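Mirthorpe Store Room Working Group
Minutes, December 20, 2023

Present: Teodor Kołodziej (chair), Rattana Khunthong (minutes)
Apologies: Vávra

1. Previous minutes
Accepted. The September action on bin labels is still open and I have stopped expecting otherwise.

2. Blue shelving
Teodor reported that the units on casters are a great improvement because they can be moved for vacuuming. Rattana asked when the carpet was last vacuumed. Taken on notice. Prunton have quoted for 4 more white bins with the blue rims. Rattana doubted that more bins would mean less clutter, given what has happened with the present ones. Quote to be held over.
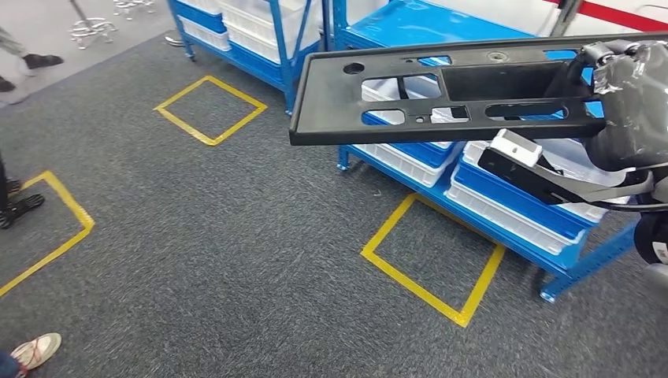
3. Floor tape
Teodor wants to keep the yellow squares for another 3 months. His view is that people will learn to leave those spots clear. Rattana's view is that people stand wherever they like and that tape on carpet lifts at the corners. Agreed to keep the tape on trial, with no money spent on a second colour.

4. Black trays
Pladow's suggestion of a separate rack for trays was discussed for 20 minutes. No one could say where it would go. Not supported.

5. Other business
Teodor proposed a tidy-up morning. Rattana noted that the last one produced a list and very little tidying.

Actions
Teodor: bin labels (carried over), vacuuming roster
Rattana: reply to Prunton and Pladow

Meeting closed after 30 minutes over time.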